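Okabe-Kanal

Der Okabe-Kanal (auch Okabe-Verbindung, in älteren Texten »Leitung 7«) ist ein ständiger Nachrichtenweg zwischen den Außenministerien von Planeria und Sturonside. Er dient dem Austausch von Angaben über Truppenbewegungen, Zwischenfälle und Gefangene entlang der Waffenstillstandslinie bei Nunham. Beide Regierungen bezeichnen ihn regelmäßig als »bewährt«. Unabhängige Belege für diese Einschätzung liegen kaum vor.

Name

Benannt ist der Kanal nach dem Ort Okabe, in dem die erste Gesprächsrunde stattfand. Die gelegentlich zu lesende Herleitung von einem Unterhändler gleichen Namens lässt sich nicht belegen und taucht erst in späteren Zeitungsberichten auf.

Entstehung

Nach dem Zusammenbruch der zweiten Waffenruhe verständigten sich die Delegationen im Mai auf eine direkte Verbindung ohne Vermittler. Verhandlungsführer waren Toshio Ueda für Planeria und Reiko Oshima für Sturonside. Das Gründungsprotokoll umfasst 2 Seiten und regelt vor allem, was nicht übermittelt werden muss: Angaben über Luftwaffe, Nachschub und ausländische Berater sind ausgenommen. Ueda sprach später von einem »Durchbruch«. Oshima äußerte sich zurückhaltender und nannte die Vereinbarung eine »Arbeitsgrundlage«.

Ob der Kanal tatsächlich neu war, ist umstritten. Der Historiker Genji Arai verweist darauf, dass zwischen den Grenzkommandos schon vorher Fernschreiben ausgetauscht wurden, und hält die Gründung im Wesentlichen für die Umbenennung einer bestehenden Praxis. Das Außenministerium von Planeria hat dem widersprochen, die entsprechenden Akten aber bisher nicht freigegeben.

Arbeitsweise

Meldungen werden in beiden Hauptstädten von einer Dienststelle entgegengenommen, die dem jeweiligen Ministerium untersteht. Der reguläre Austausch findet um 7 Uhr statt, dringende Meldungen sind jederzeit möglich. Eine Pflicht zur Antwort besteht nicht. Gerade dieser Punkt wird in den offiziellen Darstellungen gern übergangen – eine unbeantwortete Meldung gilt dort ebenso als »Kontakt« wie eine beantwortete.

Die Militärführungen sind nur mittelbar beteiligt. Sie erhalten Auszüge, deren Auswahl die Ministerien treffen. Nach welchen Kriterien das geschieht, ist nicht veröffentlicht. 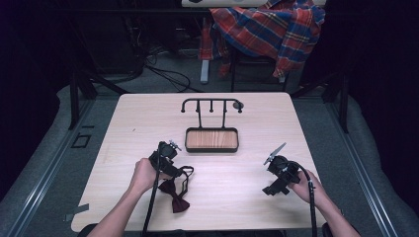 Umfang und Wirkung

Nach gemeinsamen Angaben beider Seiten wurden bislang über 3080 Meldungen übermittelt. Die Zahl schließt Empfangsbestätigungen und technische Proben ein. Wie hoch der Anteil inhaltlicher Mitteilungen liegt, geht aus den Angaben nicht hervor.

Als wichtigster Erfolg gilt die Freilassung von 118 Gefangenen am Übergang Nunham. Die Regierung von Sturonside führt sie unmittelbar auf den Kanal zurück. Chiharu Wada, die den Austausch in einer Studie untersucht hat, kommt zu einem anderen Ergebnis: Die Namenslisten seien auf Papier übergeben worden, über den Kanal sei lediglich die Uhrzeit bestätigt worden. Eine Entgegnung mit eigenen Belegen ist nicht erschienen.

Für die häufig wiederholte Behauptung, die Verbindung habe einen größeren Zusammenstoß nördlich von Nunham verhindert, gibt es nur eine Quelle, nämlich ein Interview Uedas. Er nannte darin weder den Zeitpunkt noch die beteiligten Einheiten.

Kritik

Die Abgeordnete Chiharu Hoshino forderte im Parlament von Sturonside mehrfach einen jährlichen Bericht. Der Antrag wurde jeweils mit Hinweis auf die Vertraulichkeit abgelehnt. Hoshino wandte ein, dass dieselbe Vertraulichkeit die Minister nicht daran hindere, den Nutzen des Kanals auf Pressekonferenzen zu loben.

Befürworter halten dem entgegen, eine offene Leitung habe auch dann einen Wert, wenn sie selten gebraucht werde. Das mag zutreffen, lässt sich anhand des zugänglichen Materials aber weder bestätigen noch widerlegen.

Siehe auch

Waffenstillstandslinie von Nunham
Gesprächsrunde von Okabe
Außenpolitik Planerias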